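Measuring Slow Neutrons in a Borrowed Basement

5 minute read

Annick Lavoie has spent most of her working life waiting for neutrons to fall apart. A neutron inside a stable nucleus can last indefinitely. Take it out and it decays within minutes into a proton, an electron and an antineutrino. How many minutes is still argued over, and Lavoie is one of the people doing the arguing.

She and Lorne Lapointe run Ginow, a small experiment that keeps very cold neutrons in a magnetic trap and counts what is left after a set time. We talked on a Saturday in the room next to their control desk.

"There are two ways to do it," Lavoie said. "You can put neutrons in a container and count the ones that survive, or you can send a beam past a detector and count the protons that come out. The two methods should agree. They don't."

The gap is a matter of seconds, but both camps quote errors much smaller than that. Some theorists have suggested that neutrons occasionally decay into something the beam detectors can't see. Lapointe doesn't rule it out, but he isn't betting on it.

"I would love a new particle," he said. "What I expect is that one of us has a leak, or a detector that isn't as efficient as we think. That has been the answer plenty of times before."
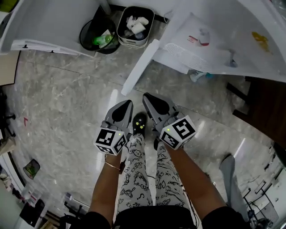
A pair of hand-held grippers over a marble floor.

Ordinary containers have walls, and neutrons get lost in them. Ginow's trap uses rows of permanent magnets to push the neutrons away from the surface. Gravity closes the top, as the neutrons move too slowly to climb out. Lavoie said the first version lost far more than it should have, and the team spent two winters finding out why.

"It was one magnet, put in backwards," she said. "Lorne found it with a hand probe after we had gone through every clever explanation. We'd even written half a paper about one of them."

The counting software, Stola, was written by a former student and has been patched many times. It adds a secret offset to the clock so that the team can't see the real lifetime while they work on the data. Lapointe keeps half of the key and a colleague at another lab keeps the other half.

I asked if it was tempting to look.

"Every day," he said. "But if you know what the others got, you stop looking for mistakes once you match them. I've done it myself, on my thesis."

The lifetime matters outside the lab too. In the first minutes after the Big Bang, it helped set how much helium the universe ended up with. Lavoie teaches this to first-year students and finds that it holds their attention better than the magnets do.

The next run begins in April with a taller trap. Lavoie wants 100 good fills and would accept 70. After that they will open the offset, and she has already told the group that the number goes out whatever it is.

"If it lands in the middle, both sides will be annoyed with us," she said. "I can live with that."

Last updated: April

Comments

Khumalo: How do they know how many neutrons went in at the start? Seems like that would be the hard part.

Gideo: They normally use a monitor detector during filling and then compare short and long storage times, so the starting number mostly cancels. Would like to have read more on that.

pete_r: Backwards magnet - been there.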